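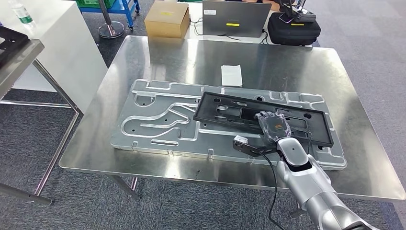

Several residents wrote to say that the evening bus from Trondgate still leaves before the late shift ends, and one asked whether the grant could pay for a later departure before the winter. The timetable for the second half of the grant period has been revised accordingly, and the last service now leaves on the hour at 10 pm.

## Trovwood Evening Link: progress to the end of November

The service carried 1543 passengers in the period, against a target of 700. Most journeys were between Trovwood and the Plestano works, with a smaller number continuing to the health centre. Saturday use remains low and is under review.

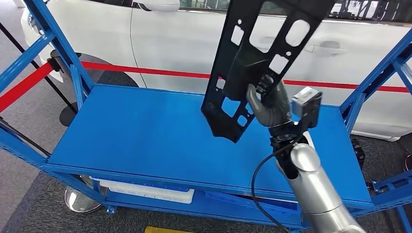
Fares were held at the opening level throughout. The operator, Zuccaro Coaches, withdrew 39 journeys, nearly all of them during the bridge closure – these have not been charged to the grant. Passengers were told by text message where a number was held for them.

### Matters outstanding

- Shelter at Trondgate: planning consent received, contractor not yet appointed.
- Printed timetables: second edition with the printer.
- Concessionary passes: 2 claims remain in dispute with the operator.

We request approval to carry the underspend on publicity into the next quarter.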